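Chapter 7
Hand-held Demonstration Kits

After working through this chapter the reader should be able to:
name the main parts of a two-handed demonstration kit;
state what a supplier's quotation must cover before it can be compared with another;
judge whether a kit suits a given task and a given room;
plan a first acceptance trial.

7.1 Why a kit is bought

Chapter 6 dealt with teleoperation, in which an operator drives a robot arm directly and the arm's movements are recorded. The method gives clean data but ties up an arm for every hour of recording. A hand-held kit removes the arm. The operator carries the grippers and performs the task, and the path of each gripper is worked out later from camera images or from sensors in the handle. The recordings are then used to train a control policy for an arm fitted with matching fingers.

Until a few years ago most laboratories built such kits themselves. Several firms now sell them complete, and the buyer's problem has moved from design to selection. This chapter treats the kit as a purchased item and follows one selection from quotation to trial. The worked case is the Fledora two-handed kit, supplied by Mukonport, with the Bometti kit as the rival offer.

7.2 Parts of the kit

A two-handed kit normally contains a pair of grippers, a means of tracking them, a recording unit and software for turning recordings into trajectories. Spare finger pads are usually priced separately. They wear, and a worn pad changes the grip enough to spoil a comparison between early and late recordings.

Tracking deserves the most attention. In marker-based tracking, printed square patterns are fixed to a rigid body on each gripper, and a camera recovers position and orientation from the corners of the squares. A cube is a common choice of body, as it presents at least one face to the camera over a wide range of wrist angles. The cost is bulk in front of the hand. The operator's view of the fingers may be reduced, and two cubes can collide when the hands work close together.

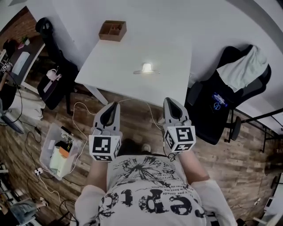
Figure 7.1 Paired hand-held grippers with marker cubes, held over the work table.

Cabling is the second point to check. A cabled gripper needs no battery, but the cable must be long enough for the full reach of the task and must not pull on the wrist. Section 7.5 gives a simple drag test.

7.3 Reading the quotation

The two offers in the worked case differed less in price than in what the price included. Mukonport quoted 2,000 euros for the pair of grippers and 445 euros for the software licence, renewable each April. Bometti quoted a single figure with the licence included but left calibration to the buyer – an omission found only on the second reading.

Both quotations gave the mass of one gripper. The Fledora unit was listed at 409 g and the Bometti unit at nearly 90 g more. Over a short trial the difference is slight. Over a full recording session it affects how steadily the operator can hold the tool, and it should be entered in the comparison table (Table 7.1) as a working property of the kit.

Exercise 7A, based on the Després assembly task, asks the reader to complete that table for a third supplier. Section 7.4 turns to the layout of the recording area.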